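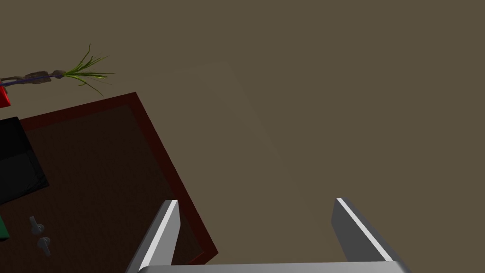
Bustisent is a small record label and mail order shop for heavy rock, folk rock and anything in between that we like enough to press. We release a few records a year and sell them from our own stock, along with a shelf of titles from other small labels. Most of our releases come on vinyl first, with a CD later if people ask for one. The standard inner sleeve is plain black. The outer mailer is a flat olive-brown, close to the color of the floor in the picture at the top of this page, and it has our return address stamped on the back. If a package in that color shows up at your door, it's probably from us.

How it started

The label was started by Lensa Negussie and Dariusz Pawłowska, who played together in a band called Namadness. Lensa played organ and Dariusz played bass. The band recorded one album in a rented practice room and sent it to every label they could find an address for. A few wrote back to say it was too long. The first song takes up all of side one, so they had a point.

In the end the two of them paid for the pressing themselves. They ordered 1000 copies, which was far too many, and spent the next couple of years carrying boxes to shows. By the time the last box was open they knew how to deal with a pressing plant, how to fill out customs forms and which record stores paid on time. Other bands began asking for help with the same things, and that became the label.

Namadness no longer plays live. The album is still in print, in its second pressing, with the lyrics corrected.

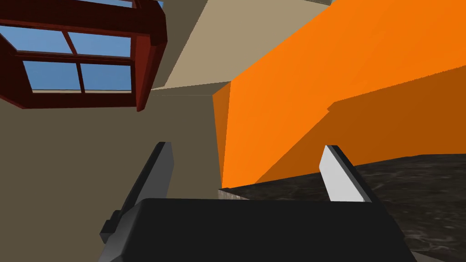
The first record we put out by someone else was the debut from Prarkus, a trio with two guitars and a drummer. They have stayed with us for three albums. The most recent one was mixed twice, and we went with the first mix. It has sold over 1176 copies so far, more than any other title in our catalog.

What we do for bands

We pay for mastering, pressing and printing. The band pays for its own recording and owns the tapes. Once the pressing costs are covered, we split what comes in down the middle and send a statement every April. The contract is one page long and covers one record at a time. Bands are free to take the next one somewhere else, and a couple have.

We don't book tours. We can pass along the names of clubs and promoters that have treated our bands well, and we'll ship a box of records ahead to a venue if we have the address in time.

Sending us music

Please send a link to finished songs -- not a teaser or a video clip. Tell us where you're from, who plays what, and whether the album is already recorded. Lensa listens to all of it, usually in the order it came in, and that can take a few months. We don't take attachments. If you'd like to send a CD or tape by mail, go ahead, but we can't return it.

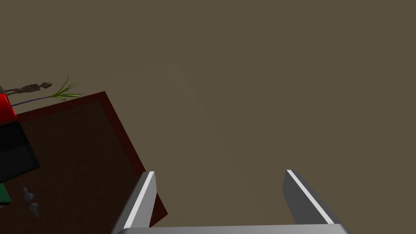
Orders and shipping

Orders are packed by Dariusz and go out on Friday. Anything that comes in by noon that day will normally make it. We ship records outside the jacket to avoid split seams, so if you want a sealed copy left sealed, say so in the order notes. Orders of 5 or more LPs go in a heavier box at no extra charge.

If a record arrives damaged, keep the packaging and write to us with your order number. We'll replace it if we have another copy, or refund you if we don't. Test pressings and tour leftovers turn up in the shop from time to time. We don't hold them for anyone.

Stores and distribution

Stores can order from us directly at wholesale prices, with no minimum for the first order. Edwards carries most of our back catalog for shops that would rather get everything on one invoice -- ask them for the Bustisent list, as it's kept separate from their main one.

Filed under: Label Info, Mail Order

Get new releases and restocks by email. We send one newsletter a month. You can unsubscribe at any time.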